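Sorkix Hand-Held Gripper Kit: Bench Safety Checklist, with my comments
Dilby workshop, November round

I've kept to the order of the sheet that comes in the kit, and wherever I had more to say than the box allowed (which was often, I'm afraid) I've let it run on underneath.

1. Case and contents complete: YES
Everything on the packing card was there, and the foam is cut so well that you can see at a glance if a part hasn't gone home. I do like that.

2. Fingers seated, no play at the base: YES, with a note
One of the pair wanted another quarter turn on the first day. After that it held for the full 249 picks. Please check it each morning anyway, before you've had your coffee if you can manage it.

3. Pinch points marked: NO
I'd like to see a strip of yellow tape near the joints. My own thumb found the spot before I did, no harm done, and I've written to Gilbert at Fevent about it.

4. Handle comfortable over a long session: YES
Three of us took turns. Do swap hands and do take the break at 10:30, even when it's going nicely.

5. Cables clear of feet and table legs: PARTLY
Power leads still need a proper clip. Two cable ties would see to it, and I'm happy to bring some.

6. Table steady, wiped down, nothing sharp within reach: YES

7. Small-item test, brush to divided organizer: PASS, see comment
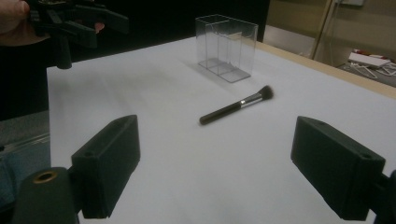
Maxence Leclerc

The makeup brush is my favorite item on the whole list, and I'd ask everyone to start with it. Come in over the black handle, keep clear of the bristles, and close slowly! The clear acrylic box deserves patience too, as its walls are easy to misjudge when you're watching your fingers. Set it well back from you and don't lean over it.

8. Stop word agreed between partners: YES
Ours is "hold." Say it loudly.

9. Spare pads in the drawer: 6, reorder at 3

10. Counter reading at sign-off: 2,952

Fit to use: YES, once item 3 is taped. Next check when the new pads arrive.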